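Kirnis Equipment Forum > Hand-Held Grippers > Maintenance
Thread: Finger pad wear and replacement interval

Posted by S_Ahonen (moderator), 9:40
Members have asked when the finger pads on the hand-held units should be replaced. The Fastville cell currently replaces them after 470 recorded grasps. Before a unit is returned to the table, the operator opens the jaws fully and checks that both pads sit at the same height, that the screws are seated, and that no cable can enter the gap.

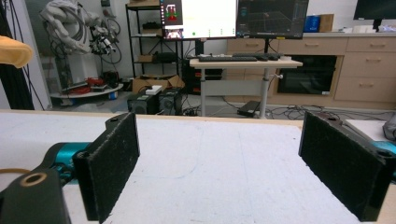 Finger pads with the jaws open, Fastville cell.

Pads with a fuzzy surface should not be wiped with solvent. Please use a dry brush.
Sirkka Ahonen

Posted by lindqvist_bench, 10:15
Thank you for the guidance. I must disagree with the interval. Our records at Lindqvist show even wear up to roughly 700 grasps, provided that the objects are soft. Replacing pads early also disturbs the alignment, and each change requires a new width calibration.

Posted by Pundberg_Tech2, 10:52
The interval depends on the task. Fabric is gentle on the surface but pulls sideways at the tips. We inspect the tips separately — the pad may look sound while the tip has begun to turn. A hat on a wire stand is a suitable test object: the operator presses one gripper to the brim and watches whether the tips stay parallel.

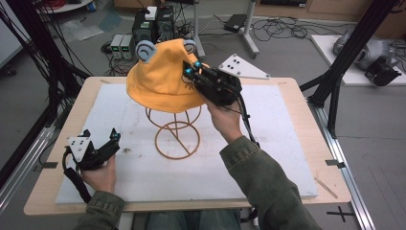

Re: Marker plates and calibration
Posted by lindqvist_bench, 11:30
I accept the point on sideways load. May I ask whether the marker plate is removed during a pad change? We leave ours mounted and have recorded no drift after 199 changes.

Posted by S_Ahonen (moderator), 13:05
The plate remains in place. Only the two pad screws are loosened. If the plate has been touched, the full calibration must be repeated and entered in the log. The limit of 470 will stand at Fastville until the October review. Other sites may set their own, but should state the object type with any figure posted in this thread.

Posted by Pundberg_Tech2, 13:20
Noted. We will post our tip measurements by object type.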